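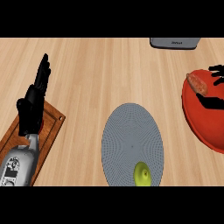
Simulated kitchen table, two arms, one hand at the red bowl.

I have been running the table-clearing task in simulation since August, and the question my brother Irfan keeps asking is whether a machine can do it yet. My answer is still no, with some numbers attached.

The task is to move each item of food to its assigned place. Fruit on the gray mat is the easy case. A smooth round object tolerates a bad approach angle. The long brown item in the bowl is harder. The rim limits where the fingers can go, and the planner has to keep the knuckles clear of the wall while the fingertips close from both sides.

The Larnthorpe controller got 3,092 attempts at the bowl pick. It finished 454 of them without a collision or a drop. The Dimira controller is slower and did better on the mat, but I stopped it at 2,000 attempts when the contact solver began to diverge. I have not compared the two on equal terms.

All of this is with even lighting and known object poses. A real sink has neither. Ridwan Liem, 4 March 2019

Update: I reran the bowl pick with a lower finger stiffness. Drops went up, collisions went down, total about the same. Config is in the Wibisono folder, revision 3.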